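The squeak in the Grewal cell finally got to me in June. If you've read this blog for a while you know the setup: one arm, one hanging rack, a bin of donated clothes on one side and a bin of sorted ones on the other. We call the whole thing Hadlow, and most days Hadlow behaves. Then it started dropping sweaters.

It wasn't every sweater! The log had 2942 picks since I last reset the counter, and 214 of them were flagged as slips, nearly all in the last stretch. T-shirts were fine. Heavy knits were a disaster. Ustyna Dmytriv was sure the finger pads were worn, so we swapped those first (ten minutes, two screws a side, and I dropped one of the screws under the bench, of course). The squeak stayed and so did the slips.

Next I went after the air. I pulled the filter bowl, wiped it out, put a new seal in and listened along the hose with the compressor running. There was a tiny hiss at one elbow fitting. I cut the end of the tube square, pushed it back in properly and the hiss went away, which felt great for about one sweater.

So, the wrist. With the power off and the tag on the switch, I moved the last joint by hand and felt a little click on the way back. The bolts behind the gripper had backed out just enough to let it rock. I took them all out, cleaned the threads, put on a dab of the blue stuff and tightened them crosswise, a bit at a time. Do this slowly. I rushed it last year and had to teach every point over again.

Then came the boring bit, checking the taught positions. I run the arm at its slowest speed and stop it close in to the rack, watching the wrist view the whole time. Dark clothes are the hard ones, so I hang navy and black on purpose and see how much I can make out between the folds.
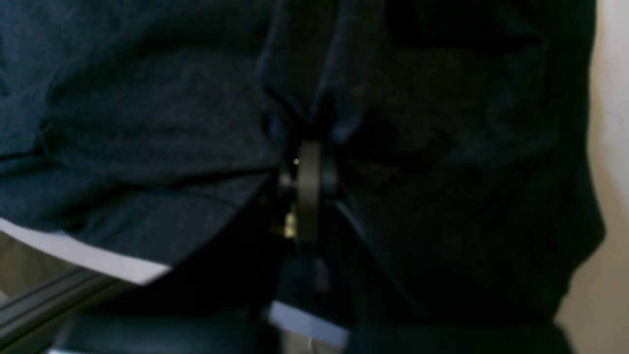

Chae-won Oh wrote in to say that I should check the rack before blaming the arm again: on her cell the rail had crept sideways after months of heavy coats, and every pick was off by the same small amount until she marked its position with a paint pen. Good tip, and I've now got paint marks on mine too.

I ended up nudging two of the points and leaving the rest alone. After that I ran 400 picks with the heaviest knits I could find and got three slips, all on the same slippery cardigan. The squeak is gone as well. I'm putting the wrist bolts on the monthly list, right under the filter, and next time I'll get to the cable that keeps rubbing on the elbow.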